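Publications > Working Papers > Household Tasks > Section 4

Print this page | E-mail this page

4. Picking up single garments from a mixed pile
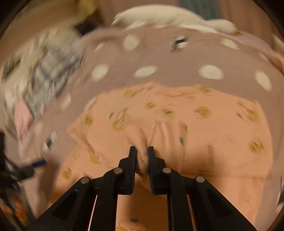 Figure 3. Hand-held gripper closed on a fold of a printed peach garment, with polka-dot and plaid fabrics and a white plush toy nearby.

Sorting laundry is often named among the first chores that a household machine might take over. The Haserlow trials were designed to test one small part of that claim, namely whether a two-finger gripper can take hold of one garment where several fabrics overlap. Operators first carried out the task with a hand-held tool of the type shown in Figure 3, and the recordings were used to train the Stastley controller. In all, 1193 grasps were recorded in November, of which 600 were set aside for training.

The choice of contact point proved to be the main difficulty. A fold taken close to a seam, as in Figure 3, gives the jaws a firm edge to close on, but it may also bring up a second layer. Operators corrected for this without being asked to do so. The controller did not, and in the mixed-pile condition it frequently lifted two items together. Patterned cloth caused further errors where one print lay against another, and soft toys were at times treated as garments.

Pelkonen and Dizon have argued that such errors will fall as more recordings become available. Our results give partial support to this view. Performance on flat, separate items was close to that of the operators after 20 hours of training. Performance on overlapping items improved little over the same period, and we do not consider the system ready for unattended use in the home. Folding was outside the scope of the trials and is taken up in Section 5.

Reader comments (2)

Analyn Evangelista
Was the pile rearranged between grasps, or left as it fell? It would make a large difference to the seam results.

Rommel Abella
We tried the Palisex jaws on towels and had the same trouble with double layers. Narrower tips helped a little, though they slipped more on thick cloth.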